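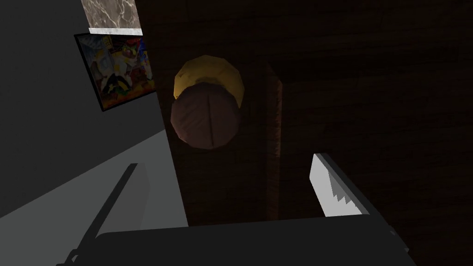
Sim view from the wrist, Watex trial scene, gripper open and pointed at the brown round thing.

September, still on the Watex trial license. Got the kitchen pack loaded before lunch and I'm more impressed than I expected to be! The saw-tooth pad came through the import with its teeth intact (Lorent's importer flattened ours every single time), and the finger geometry looks right to me.

Less happy with the light. The wood side goes nearly black toward the lower right, and I want to know if that's a setting or just how the Stelinwood material ships. Round stuff is pretty low-poly too – the brown thing and the yellow thing behind it both have visible facets. Fine for grasp planning, maybe not so fine for training the detector.

Trial gives us 200 episodes and 14 days. Plan is 10 short runs tonight with the lamp turned up, then the same again with the brown one moved clear of the yellow one.

Still to ask sales: does the 2000 tier cover the Abu Hammour bench as well, or is that a second seat?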